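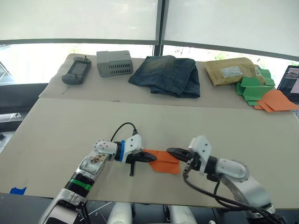
Figure 5. Tabletop covered with a sheet of cardboard.

Grounds Manual > Container Nursery > Section 5: Setting Up the Drip Line

Orellana Arboretum, Container Nursery
Revised April 6, 2020

5.1 Scope

This section covers the seasonal set-up of the Stuvum drip line that serves the container trees in the Cuvwood yard. It applies to grounds staff and to seasonal workers who have completed their yard orientation. Repairs to the main supply are covered in Section 8 and may be carried out only by staff named in the duty list.

The line must be shut off and drained each January. It is returned to service in spring, after the last hard frost, on the instruction of the nursery supervisor.

5.2 Before you begin

Confirm that the following are on hand:

Supply hose with filter and pressure regulator
Black feeder tubing, in coils
Emitters, one for each container on the bench list
Ground stakes and end caps
Tubing cutter
Current bench list, signed by the supervisor

Leave coiled tubing in the sun for an hour before use. Warm tubing lies flat and is easier to push onto the fittings.

CAUTION: Do not soften tubing with an open flame or a heat gun.

5.3 Laying the main run

1. Close the yard valve and turn the handle fully to the right.
2. Attach the filter to the valve outlet. The arrow on the filter body must point away from the valve.
3. Attach the pressure regulator to the filter by hand. Do not use a wrench on plastic threads.
4. Unroll the main run along the center aisle, from the valve to the Sekberg gate. The full length is 448 feet.
5. Stake the run at each bench. Leave a little slack between stakes.
6. Leave the far end open.

NOTE: The main run crosses the cart path at Bench 9. Place the rubber ramp over the tubing before any cart is moved through the yard.

5.4 Connecting the containers

1. Starting at the bench nearest the valve, punch one hole in the main run for each container.
2. Push a barbed connector into each hole until it clicks.
3. Cut feeder tubing to reach the container without stretching. Make the cut square.
4. Fit the feeder tubing to the connector and the emitter to the other end.
5. Set the emitter halfway between the trunk and the rim of the container. Do not place it against the trunk.
6. Mark the container as connected on the bench list.

Each bench holds up to 33 containers. Where a bench is not full, do not punch spare holes. A hole made in error must be closed with a plug, never with tape.

5.5 Flushing and testing

1. With the far end still open, open the yard valve one quarter turn.
2. Let the water run until it is clear, then close the valve and fit the end cap.
3. Open the valve fully and walk the line. Look for leaks at each connector and for emitters that do not drip.
4. Replace any emitter that stays dry after five minutes.
5. Set the timer to the schedule posted in the potting shed.

CAUTION: On days when the temperature is expected to pass 95 degrees, containers must also be checked by hand in the afternoon. The timer schedule alone is not sufficient.

5.6 Records

Return the completed bench list to Eulalia Navarrete, Nursery Supervisor, on the day the test is finished. Write the number of replaced emitters in the margin beside each bench. Worn parts are to be placed in the gray bin by the shed door and are not to be reused.

For timer programming, see Section 6.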